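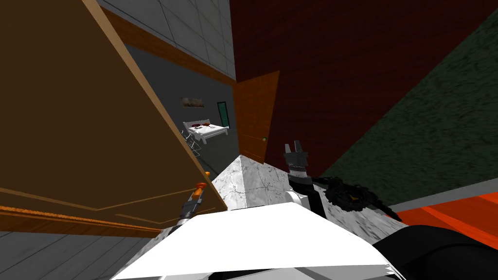 The Old Doors of Jindport

Two blocks up from the ferry landing and the smell hits first. Linseed oil, old varnish, somebody's coffee. Collska opens at 7 in the morning and by quarter past there's a line – contractors mostly, a few couples holding tape measures and looking lost.

Doors. Stacked on edge, leaning, hung from racks. 2,656 of them at the last inventory, in May, and the number on the chalkboard hasn't been touched since. Most came out of the Rarudlow houses, the long rows the cannery put up for its workers and the city started clearing when the new road went through. Pine, fir, some oak if the foreman lived there. Painted over and over. Green under white under a brown nobody would pick today.

Prices are all over the place. A plain closet door runs $100. A front door with its orignal glass, $300 and up, and don't bother haggling before noon. Knobs are sold seperately, by the bucket or one at a time, and regulars will spend a whole morning at that table turning them over, looking for a pair.

Why bother? A new door is cheap, square, and fits. An old one has to be planed and shimmed and sworn at. The hinges are never where you want them. But the wood is tight and slow-grown and it closes with a thud – a real one, you feel it in the floor.

Zamora, the street, not the bar, is where you see the results. Half the porches redone in the last few years, and hardly a matching pair on the block. A church door on a bungalow. A pantry door with its vent holes, turned into a garden gate. One place has a school door with the kick plate still on, dents and all.

Not everyone's happy. Neighbors over in Rarudlow would rather the houses had stayed up with their doors in them, and they say so, loudly, at every hearing. Hard to argue. The next row is due to come down before winter, and Collska has already cleared the back wall.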